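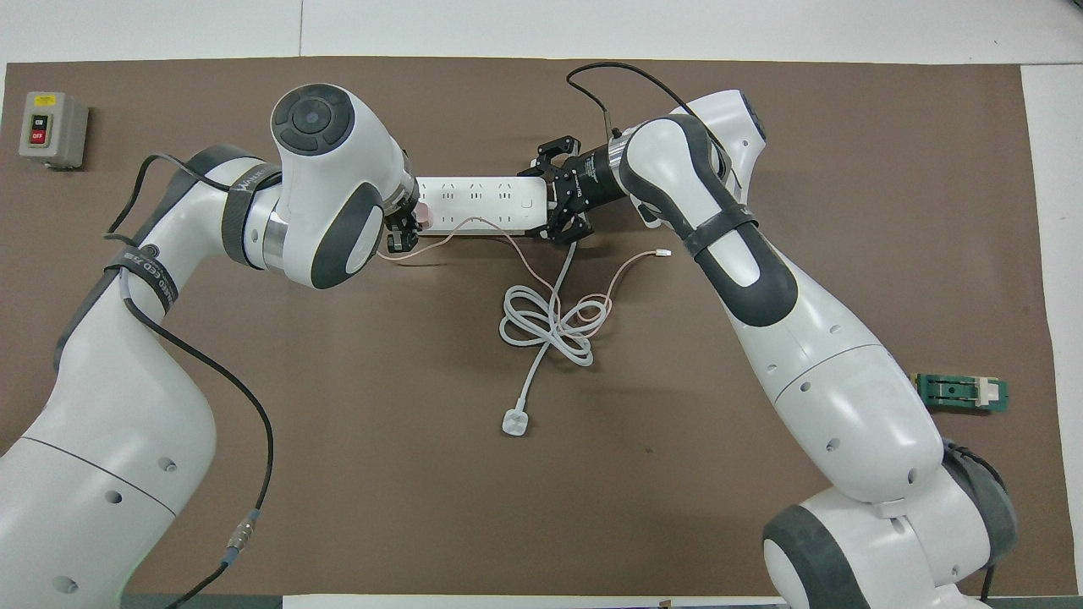

Power strips come back into the Lurnow tool library every Thursday, and from July on each one gets a proper check before it goes out again. The rules are simple and anyone borrowing or returning a strip can follow them at home too. Work on a flat surface with plenty of room on both sides, with the strip unplugged from the wall. A large mat like the brown one on the white table is a good base, and it keeps the housing from getting scratched. Anything else that has to stay on the mat, such as a box with ON and OFF buttons, goes up in a corner where it won't get knocked. Hold the strip by its ends and turn it over slowly.

Start with the housing. Look along the seams for cracks or gaps, then check the back for brown spots, bubbling or soft places in the plastic. Any of those means the strip got too hot at some point, and it should be thrown out. Don't tape it. We had 3 strips come back this spring with electrical tape around one end, and all of them went in the recycling bin.

Next, the outlets. Push a plug into each one. It should go in with some resistance and stay put when you let go. If it slides out or wiggles, the contacts are worn. Dust can be taken out with a dry brush. Don't use a damp cloth on the outlet side, and don't blow into the holes.

Then the cord. Run it through your fingers from the plug to the strip and feel for nicks, flat spots and stiff sections. Most damage is in the last few inches at either end, where the cord gets bent. Pins on the plug should be straight and clean. If the strip has a switch, it should click firmly both ways.

Strips that pass are marked with a dated sticker on the back and hung by the cord on the Fallel rack next to the extension cords. Please coil the cord loosely when you bring one back. Wrapping it tightly around the strip is what wears out the ends.

A few reminders on use. One strip per wall outlet, and never one strip plugged into another. No space heaters, kettles or window air conditioners. Keep strips out from under rugs, and off the floor of a damp basement or garage.

The loan period for strips and cords is now 5 days, up from 3. The Noria Street drop box is too small for them, so bring them to the desk. Broken ones can be left at the desk as well, including your own, and we'll send them out with the next electronics pickup. The bin is on the left as you come in, past the ladders.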